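第九章　再现曲：一首歌为什么要唱两遍

读这一章之前，请先把第八章末尾那份曲目单翻出来放在手边，后面我会不停地指给你看。手上没有谱子的同学也不要紧，凡是要用到旋律的地方，我都尽量用简谱唱名写出来，你小声哼一哼就行（在图书馆读的话，还是在心里哼吧）。

我第一次认真琢磨“再现曲”这个东西，是在Hurketti剧院的楼座最后一排。那是个569座的老剧场，楼座的坡度陡得吓人，我那时候还没有开始教书，在乐池里替人翻谱，不当班的晚上就蹭后排的空位看戏。那年五月上的是《Madigan街》，一部讲老街搬迁的原创音乐剧，我前前后后看了三遍。头一遍看完，我跟同去的人说，作曲的是不是偷懒呀，第二幕那首歌明明就是第一幕的那首嘛！第二遍看到同一个地方，我哭得一塌糊涂，连口罩都湿了。第三遍我带了铅笔，一小节一小节地听，想弄明白到底是什么东西把我弄哭的。

这一章差不多就是那支铅笔记下来的东西，后来又加上了我这些年上课和排戏时攒的例子。

先把词说清楚。英文里叫reprise，国内有人译“再现”，有人译“重唱”，有人干脆写“返”，曲目单上还常常看到括号里一个“reprise”原样摆着。我在本书里一律用“再现曲”。“重唱”这个译法我建议你别用，它在声乐里早就有主了，二重唱、三重唱，说的是几个人同时唱不同的声部，跟我们要谈的完全是两码事。我批过的作业里，有位同学把两个意思混着写了整整一页，我读到最后也分不清他说的是哪一个。

那什么算再现曲呢？我给一个够用的定义：戏里已经完整唱过的一首歌，隔了一段剧情以后，又以可以辨认的样子唱出来，并且在曲目单上单独占一个位置。三个条件里头，最容易吵起来的是“可以辨认”。谁来辨认？辨认到什么程度？坐在正厅第五排的乐评人听得出来的东西，旁边第一次进剧场的观众不一定听得出来。我的标准放得很低：一个没读过节目册、今晚头一回听这部戏的人，如果在头两句之内觉得“咦，这个我听过”，那就算。低于这个标准的，我们放到第十章，叫动机，到时候有得聊。

课堂上总有人问，那谢幕的时候全体再唱一遍主题歌，算不算？我的回答是不算，至少本章不算。谢幕时戏已经收了，演员一半是角色一半是自己，有的连假发都歪了，唱的是气氛。你要研究谢幕曲当然可以，它自有一套讲究，只是它不承担剧情，拿来跟第二幕中间的再现曲放在一起比，会比得很别扭。幕间曲也是一样的道理，乐队自己演奏的旋律集锦，没有人物在唱，先搁一搁。

回到《Madigan街》。我把那首叫人哭的歌讲一讲，因为整章都要用它当样本。

歌名叫《关灯之前》。第一幕里，面包铺的老板娘打烊，一边收拾柜台一边唱，内容琐碎得很：炉子关了没有，明天的面发上没有，门口那盏灯给晚归的人留到几点。曲子是F大调，中速，三拍子，旋律从sol起，sol sol la sol，mi，然后跳一个六度上去，再慢慢走下来。很好记，散场的时候我听见楼梯上好几个人在哼。乐队编得也家常，一架立式钢琴，一支单簧管，弦乐到副歌才进来，拨弦多，拉弦少。

第二幕快收尾的时候，老街要拆了，老板娘已经走了，唱这首歌的换成了她女儿。歌词前四句一个字都没改！炉子关了没有，面发上没有。可是炉子早就搬走了，哪里还有明天的面呢。调子降到了降E，钢琴没有了，只剩单簧管在低音区吹，速度比第一幕慢一截。唱到门口那盏灯的时候，旋律该跳六度的地方没有跳，停在mi上，然后是一个很长的空拍。

我就是在那个空拍里哭的。

后来我拿着铅笔去听，才发觉作曲者在第一幕早就把这个空拍备好了。原来那首歌一共有三段，每一段唱到灯，旋律都往上跳，弦乐都在跳的那一刻进来，听到第三次的时候，你的耳朵已经养成习惯，会提前替演员跳上去。到了第二幕，耳朵照旧提前跳了，台上的人却没跟上来。那一下落空，全是观众自己完成的，演员站着没动，乐队也没出声。

你看，这里面有一个工作顺序，写戏的同学要格外留神：想要第二幕的空拍有用，功夫要下在第一幕。我见过很多学生作品，第二幕的再现曲处理得非常精致，和声换得漂亮，歌词改得巧，可是第一幕那首原曲写得太花，四十来个小节里旋律换了好几副面孔，观众根本没记住。没记住，再现就无从谈起。大家听到的是一首新歌，而且是一首莫名其妙很短的新歌。 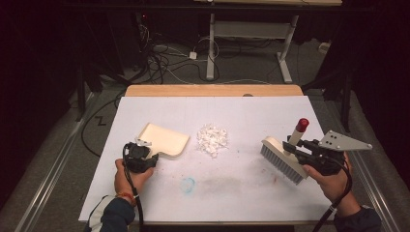 9.1　再现曲的几种常见做法

这一节我按“改了什么”来分。分类总有漏网的，你自己看戏的时候要是碰到哪一类都塞不进去的，记下来，章末的练习里用得上。

先说换人。同一首歌，原来是甲唱的，现在给乙唱，《关灯之前》就是。换人的力量来自比较，观众会不自觉地把两个人叠在一起看。所以换给谁，比怎么改要紧得多。换给女儿，我们听到的是继承；假如换给那位来量房子的拆迁办职员呢？同样四句词，味道就完全变了，可能是讽刺，也可能是他忽然动了心，看导演怎么处理。我每年都让学生做这个替换游戏，不动一个音符，只把唱的人换掉，然后写半页纸说说戏变成了什么样。写得最好的几份，往往挑的是那种在第一幕几乎没有台词的角色。

换人还带来一个很实际的麻烦，就是音域。妈妈是中音，女儿是女高音，原调搬过去多半不合适。《关灯之前》降了一个全音，照理说给更高的嗓子应该升才对，作曲者偏偏往下放，把女高音按在她不太亮的那一段声区里唱，声音就有点发虚、有点靠近说话。我头一回翻到总谱的时候还以为印错了。请你在钢琴上把两个调都弹一遍，想象一位女高音唱这两个高度，你会明白我的意思。

再说换词。旋律不动，词改掉。喜剧里用得最多，第一幕情人在阳台下面唱的“你的眼睛像什么什么”，第二幕变成两口子吵架，“你的眼睛长哪儿去了”，全场必笑。这种写法门槛不高，可也最容易写过头。我的经验是改动要集中，留住韵脚，留住句式，只在一两个关键位置下手。整段全换掉，观众的笑会变慢，他们得先听懂新词，再回想旧词，等想明白了，台上已经唱到下一句。

中文写作在这里还有一层特别的难处，就是声调。原来的旋律是贴着原来的词写的，“留一盏灯”四个字，阳平、去声、上声、阴平，旋律的起伏跟它大致顺着。你把词一换，声调变了，旋律没变，就可能唱倒字。观众听不清，或者听成别的，我听过一个版本把“回家”唱得活像“会嫁”，本来挺伤感的一段，前排笑出了声。填再现曲的词，请务必先大声念，再唱，再找一个没看过词的人来听写。听写这一步别省。

接下来是换速度、换节拍。三拍子的圆舞曲改成四拍子的进行曲，慢歌改成快歌，都是老办法，效果直接。我个人偏爱放慢，放慢以后，原先一带而过的字会露出来，观众会重新听见它。加快也有加快的用处，尤其是人物心慌的时候，同一段旋律赶着往前跑，字与字挤在一块儿，不必加任何台词，大家都知道他慌了。不过加快很考验演员的嘴，排练时请从原速开始，一格一格往上调。

还有换配器。这一类最隐蔽，也最省事，我在乐池翻谱的那几年对它感情很深。歌词、旋律、调、速度都原样不动，只把伴奏换掉。第一幕是整个乐队，第二幕剩一把吉他，或者反过来，第一幕一个人清唱，第二幕整个乐队托着全体合唱。预算紧张的小剧团特别应该学会这一手。Enik剧团早年的戏，乐队常年只有一架电钢琴、一把大提琴和一套不全的鼓，他们的再现曲几乎全靠“谁停下来不奏”来做变化，听着一点也不寒酸。

最后一种，我叫它“唱不完”。原曲唱到一半，被打断了，或者人物自己唱不下去。有人推门进来，电话响，一声枪响，或者什么都没有发生，就是停了。打断的位置怎么挑呢？挑观众最盼着的那一句前面。这跟《关灯之前》的空拍是同一个路数，只不过一个缺的是一跳，一个缺的是半首歌。要小心的是，一部戏里这样的打断用上一次很好，两次勉强，再多观众就会觉得怎么谁都唱不完一首歌，心里开始着急。

上面这几种在实际的戏里常常混着用。《关灯之前》换了人，换了调，换了速度，换了配器，还缺了一跳，唯独词没改。我觉得这正是它耐听的地方：改了这么多，总得有一样东西死死钉在原地，观众才有得抓。你在写自己的再现曲时，不妨先定下来什么不许动，把它写在谱子最上头，然后再去改别的。

9.2　放在哪里

位置这件事，教科书上一般讲得很短，我自己吃过亏，想多说几句。

我参与改编过一部小戏，在Hukholm的一个夏季戏剧节上演，露天，天黑得晚，第一幕演完太阳还挂着。我们在第一幕第三场放了一首二重唱，紧接着第五场就放了它的再现，中间只隔一场对白。写的时候觉得呼应很紧，得意得不行。到了台上，再现曲一起，我看见前面好几个观众低头去翻节目单，他们以为演错了，或者以为我们重来一遍。隔得太近，原曲还热着，没有“想起来”的过程，当然也就没有想起来的那点高兴或者难过。

那部戏演完一整季，票房报上来是3,359张票，对露天小戏来说很体面了，可我每次想到第五场都脸红。第二年复排，我们把再现挪到第二幕，什么都没改，一个音都没改，那个位置忽然就对了。

隔得太远也不行。原曲如果是开场第二首，再现放到终场，中间夹了十几首别的歌，一个普通观众多半只剩模糊的印象。补救的办法是在中间垫一下，转场的时候让乐队轻轻奏两句，不必唱，也不必完整，等于在观众口袋里塞张小纸条。《Madigan街》就垫过，在第二幕开头换景的时候，单簧管吹了sol sol la sol，mi，接着灯就亮了。我看第一遍时完全没有留意，铅笔那一遍才听见。

另外还要看它前后挨着什么。再现曲一般短，短的东西夹在两首大歌中间很容易被吞掉。我喜欢在它前面留一段对白，声音先降下来，最好演员是从说话里自然滑进去唱的，观众还没意识到歌开始了，旋律已经认出来了。它后面呢，如果情绪够重，别急着给掌声的空当。有的导演会让下一场的人物直接走上来说话，把掌声压住；也有的导演喜欢把灯收掉，让大家拍个够。两种我都见过成功的，你们排练的时候两种都试试，听听场子里的动静再定。

本章后面几节会逐首分析曲目单上的例子，9.3讲换人，9.4讲换词和声调，9.5专门讲配器，谱例都附在每节后面。读之前请先做下面这几件小事，花不了一个晚上。

预习

一、找一部你至少看过一遍的音乐剧，现场、录像都行，凭记忆写下你觉得是再现曲的段落，先别查曲目单。写完再去核对，漏掉的和多写的都圈出来，带到课上。

二、挑其中一首，把原曲和再现各听两遍，列一张表，左边写改了的，右边写没改的。右边那一栏请写得和左边一样仔细。

三、拿一首你从小会唱的歌，词曲都不许动，假定它在第一幕由一个孩子唱过。到了第二幕，你要把它交给谁？写半页纸，说清楚这个人是在什么场合唱起来的，用什么乐器陪着，唱到哪里停。

四、把第三题写好的那半页念给同桌听，请对方复述一遍剧情。对方复述不出来的地方，回去改。

谱例9-1是《关灯之前》第一幕的副歌，谱例9-2是第二幕女儿唱的同一段，两份上下对齐排印，空拍的位置我用方框标了出来。弹的时候请按实际时值数满，别嫌长。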